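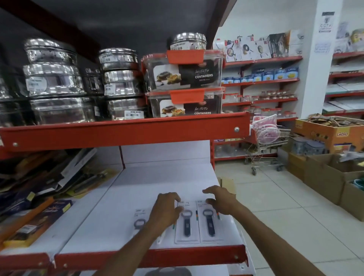
How to start a bottle cap collection (and keep it tidy!)

I've been saving bottle caps since I was at school, and I now have just over 3,000 of them. It's a lovely hobby — cheap, cheerful and small enough for a flat. If you've got a few in a kitchen drawer already, you've started!

Getting the cap off

A bent cap is the great heartbreak of this hobby. Most openers leave a crease across the middle because we all yank in one go. Lay a 20p coin flat on top of the cap, hook the opener under the rim and lift gently. Then turn the bottle a little and lift again. Three or four small lifts will usually bring it away flat. It feels slow the first few times, but you'll soon do it without thinking.

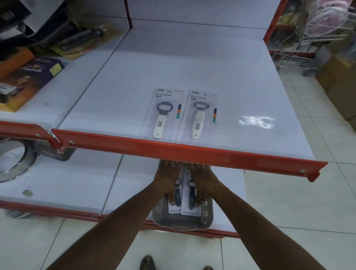

Bottle openers on a shop shelf, in their blister packs.

Any opener with a decent handle will do. Noemi Lombardi, who got me swapping in the first place, has used the same one for years and her caps are perfect.

Cleaning

Soak new caps in warm water with a drop of washing-up liquid for 7 minutes. Wipe the inside with a cotton bud, then dry them straight away on a tea towel, face down. Don't leave them overnight! Rust starts at the crimped edge and creeps under the paint. If the liner is loose, leave it in, as some swappers want it.

Sorting and storing

I sort by country, then brewery, then colour. Coin trays are brilliant for this. Mine are from Furnent and hold 54 caps each, which suits a small country nicely (Germany has taken over a whole cupboard). Pop a slip of paper under each cap with the place and month you got it. I didn't bother at first and I still have a Clungate lemonade cap, in two shades of green, that I can't date at all.

Finding swaps

Keep your doubles in a separate tin and take it everywhere. Chandrasekhar Pinto once gave me a whole run of Krishnan ginger beer caps for a single Erkov stout — I was grinning all the way home. The summer fairs are best, so have your list ready by July.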